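Bin Picking of Rectangular Bar Stock in a Shared Workshop
Final project report, Mechatronics Project B
Levente Fodor and Zsófia Bakos

1. Scope

The project set out to build a bin picking cell that could remove short rectangular bars from an open metal bin, one at a time, and place them in a fixed orientation on a rack. The bars are offcuts donated by Brillholm, a joinery supplier, and are used in the workshop as spacers and clamping blocks. Sorting them by hand is a recurring chore at the end of term.

The cell was built at the Tovuvon shared workshop, where we had bench access in the evenings from 6 pm. The arm, its controller and the teach pendant belong to the workshop. Our work covered the bench layout, the gripper fingers, the pneumatics and the pick planning software, which we named Nemia. Guarding and the workshop's own risk assessment were already in place and are not reported here.

2. Requirements

The following requirements were agreed with our supervisor in June.

R1. Pick a single bar from a bin containing up to 7 bars.
R2. Do not contact the bin wall with more force than the protective stop threshold.
R3. Recover from a missed grasp without operator input.
R4. Run unattended for a full batch.

R4 was later relaxed. Workshop rules require a person at the bench whenever the arm is powered, so we tested for the absence of intervention and kept an operator seated within reach of the stop button.

3. Mechanical build

3.1 Bin and bench

The bin is an open-topped sheet metal unit with a sloping panel at the rear. The slope was retained, as it sheds bars toward the floor of the bin and reduces the number that come to rest standing on edge. It also takes away a strip of usable floor at the back, and the gripper body has to clear it on approach. Early trials moved the whole bin whenever a finger caught the wall. Bolting it down was ruled out by the workshop, which uses the same bench for other classes, so the bin is held with spring clamps. These resist sliding well enough for our purposes but allow a slight rotation after repeated contact. The bin position was therefore re-taught at the start of each session.

3.2 Gripper

The gripper is pneumatic, with parallel motion and slim metal fingers. We considered suction first. A cup sealed reliably on a clean flat face but lost grip on bars with sawn texture, and the donated stock has plenty of that. Mechanical fingers cope with either surface at the cost of needing clearance on both sides of the bar.

Finger length was the main design trade-off. Long fingers reach the bin floor while keeping the gripper body above the front wall, but they deflect under side load and the tip position becomes uncertain. The second set was shortened and stiffened after the first set bent during a low pick near the front wall.

3.3 Cable routing

Air hoses and signal cables are dressed along the outside of the arm. The slack needed for wrist rotation forms a loop near the last joints, and this loop was the source of most of our mechanical trouble. With too little slack, the cables pulled tight at the extreme wrist angle. With too much, the loop brushed the bin. The wrist range was finally limited in software so that a moderate loop would serve for all poses.
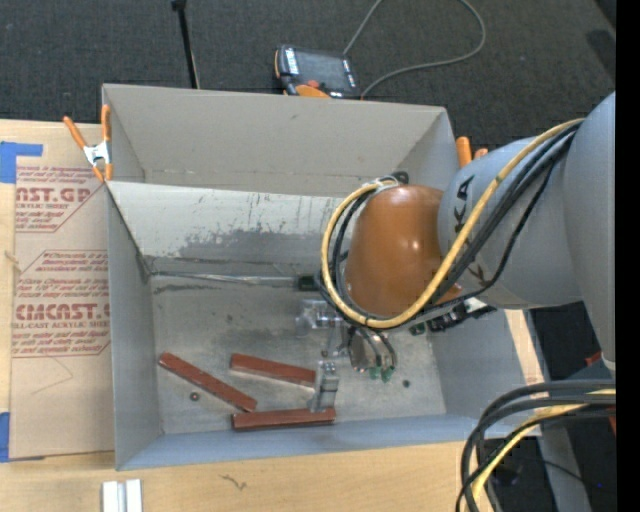 4. Software

Nemia runs on a laptop beside the controller and consists of a detector, a grasp ranker and a motion layer. The detector segments bars by colour and fits a rectangle to each region. Colour segmentation is crude, but the stock is uniform enough that a learned model was not justified within the project time.

The ranker scores each candidate grasp on three quantities: clearance on either side of the bar, distance to the nearest wall, and angle relative to the preferred wrist orientation. Bars lying across one another are scored by the visible area of the upper face, so that the top bar is normally taken first. Bars whose ends nearly meet are harder. The fitted rectangle tends to merge them, and the resulting grasp centre falls in the gap. A maximum length check was added to reject merged fits, after which the region is split along its concave points and refitted.

The motion layer uses a fixed approach height, a straight descent and a straight retreat. We had planned on full collision checking against a model of the bin and got it running in simulation, but planning time on the laptop was too long to be practical. A library of pre-checked wrist angles for each zone of the bin replaced it.

5. Testing

Testing comprised 193 pick attempts with the final fingers. Of these, 177 ended with a single bar placed on the rack. Batches were reloaded by tipping the bars in from a tray, with no rearranging afterwards.

The failures fall into two groups. The larger group is bars resting against the front or side wall, where one finger has no room to descend. The ranker skips these until nothing else is left, then attempts them at a reduced clearance and often stops on contact. The smaller group is merged detections that passed the length check – in each case two bars meeting at a shallow angle.

Foreign objects were tested informally. The detector ignores anything outside the colour range, which is correct behaviour for the detector but leaves the motion layer unaware of an obstacle. A tool or a loose nut in the bin would not be avoided. We regard this as the most serious limitation of the present system.

6. Cost

Total spend was $817, of which the largest share went on pneumatic fittings and finger stock. Machining of the second finger set was done by Pretorius at student rates. Arm time was not charged.

7. Further work

A depth sensor would address both the obstacle problem and the merged detections, and should be fitted before any change to the ranker. For bars against the wall, a nudge motion with closed fingers was sketched but not coded – the bin clamping would need to be improved first, as side loads are what cause it to rotate.

Source code, finger drawings and the test log are held on the workshop server under the project name. The short finger set has been left on the gripper and the bent pair is in the drawer under the bench.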